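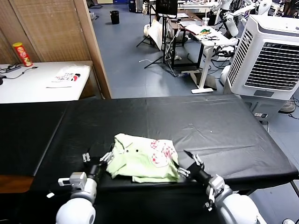

Unit 4: From Heap to Rectangle

Tura Certificate in Household Textile Care
Course handout, Penley teaching room

4.1 Scope of the unit

Unit 4 covers the handling of a single knitted or light woven top from the moment it is set down on the table until it is ready for the stack. Washing, drying and ironing were treated in Units 1 to 3 and are assumed here. Trousers, skirts and bed linen are held over to Unit 5. Students who missed the session on fiber content should read the relevant notes before attempting the practical work.

The unit is assessed on finished folds. Speed is recorded during the practical but carries no marks at this level.

4.2 Terms used

Heap: a garment lying as it fell, with no edge in its proper place.

Landmark: a feature of the garment that can be recognized in a heap and that indicates which part is which. Collars, shoulder seams, cuffs, buttons, pocket corners and printed patches are all landmarks.

Lead edge: the first edge to be straightened. All later folds are measured against it.

False rectangle: a garment with an outline close to that of a finished fold, although the layers inside it are still bunched or twisted.

Rest: a short pause with both hands off the cloth, during which the outline is checked.

4.3 The work surface

The table should be long enough for the garment to lie at full width with room for the forearms on both sides. A covering is recommended. The cloth should be plain and should contrast with the garment, so that the outline can be read at a glance. A light green shirt on a black covering is a good pairing, and a dark navy shirt on the same covering is a poor one. The department keeps a pale cloth for dark garments, and students are asked to change covers when the load changes color.

Small creases in the covering are acceptable. A ridge under the garment is a different matter, as it will be felt through thin jersey and mistaken for a fold in the shirt. Smooth the cover toward the table edges before the first garment is put down, and again whenever the cover has shifted. Where tables have been pushed together, locate the join and work to one side of it.

Finished pieces, labels, cables, snacks and personal belongings are kept off the folding surface. A second table nearby is suitable for these. Lint is removed between loads with the brush provided.

4.4 Reading the heap

Before touching the garment, the student should look for at least two landmarks and settle their relation to each other. The green shirt used with this handout offers a clear case. Two small dark buttons show near the upper middle, where the fabric folds over itself, and a pink-and-red checkered patch shows on one side. Buttons are a strong landmark on any top, as they commonly belong to a placket or a neckline. A patch is weaker, because its position varies from one garment to the next, but it does help to establish which face of the cloth is showing.

A corner that has flattened out away from the mound deserves attention. It may be a hem corner, a sleeve end or simply a loop of body fabric, and these call for different treatment. Students should follow the edge with the eye in both directions. If a line of stitching runs parallel to the edge, it can be treated as a hem or cuff for the time being. If no stitching can be found, lift the corner slightly and look again.

The common error at this stage is to seize the highest point of the heap and shake. Shaking is permitted for towels. With small tops it tends to turn one sleeve inside out and adds a step to the work.

4.5 Opening the garment

1. Take hold of the garment at two points, one on each side, with a light grip on the outermost layer only.

2. Draw the points apart slowly until the fabric between them is flat. Do not pull against resistance. Resistance usually means that a lower layer has been caught as well.

3. Lay the straightened edge down parallel to the near edge of the table. It becomes the lead edge.

4. Find the shoulder seams and bring them level with each other.

5. Smooth the body from the center outward, using the flat of the hand. Sleeves are left until the body is flat.

6. Rest. Check that the front and back hems coincide and that any buttons lie face up or face down as the chosen fold requires.

Students with large hands may find a child-size garment awkward in step 1. The points of grip can be moved inward, provided that both hands remain the same distance from the center line.

4.6 The two folds taught in this unit

The Hoshino fold is used for shelves. The garment lies face down. Each side is brought in to the center line with its sleeve turned back along the body, and the hem is then raised to the collar in a single movement. The result is broad and shallow, with the neckline visible at the front of the stack.

The Arkano fold is used for drawers. It begins in the same way, but the narrowed body is folded in three from the hem, so that the piece stands upright on its long edge. It suits light jersey. Heavier cloth springs open and should be given the Hoshino fold even when it is destined for a drawer.

In both folds the width is decided at the first side fold and cannot be corrected later without opening the garment again. A folding board may be used as a guide for the first 7 practice pieces. It is not permitted in the assessment.

4.7 False rectangles

A crumpled shirt will sometimes settle into a shape that looks nearly finished. The outline is roughly four-sided, the mass is compact, and the temptation is to press it down and move on. Such a piece will not lie level in a stack, and the creases set in it will have to be removed with an iron.

The usual sign is a flap standing up near one edge. A raised flap shows that at least one layer has not been brought into line with the others. Tucking the flap under hides the fault and leaves an additional lump. The correct response is to return to 4.5, step 1, and open the garment fully.

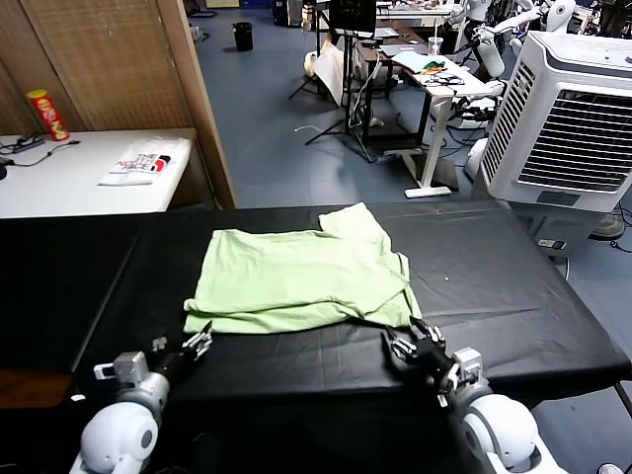
One student at Penley has objected that complete reopening wastes effort, and that a flap near the top edge can generally be drawn out flat while the rest of the garment stays where it is. The point is a fair one for woven shirts with some body to them. The department's position is that partial correction may be used in ordinary work once the student can state which part of the garment the flap belongs to. In the practical assessment the garment must be reopened, so that the examiner can see the full sequence.

The same student asked whether a piece may be turned around on the table in place of walking to the other side. It may, as long as it is turned on the flat with both palms and is not lifted.

4.8 Practical exercise

Students work in pairs at the covered tables. One student drops a top onto the cloth from chest height and steps back. The other names the landmarks aloud, opens the garment, and completes a Hoshino fold. The roles are then exchanged. After three rounds each, the pair repeats the exercise with the Arkano fold.

The partner should note the following on the record sheet:

Landmarks named before the garment was touched
Whether a lower layer was caught on opening
Whether the side folds met at the center line
Whether a rest was taken before the final fold - a missed rest is the fault most often recorded

Garments with drawstrings, hoods or loose trim should be set aside for the instructor.

4.9 Preparation for Unit 5

Read the sheet on waistbands and pleats. Bring one pair of trousers, clean and unfolded, in a plain bag. Record sheets from the present unit are returned to the tray by the teaching room door before 4 p.m. on the day of the practical.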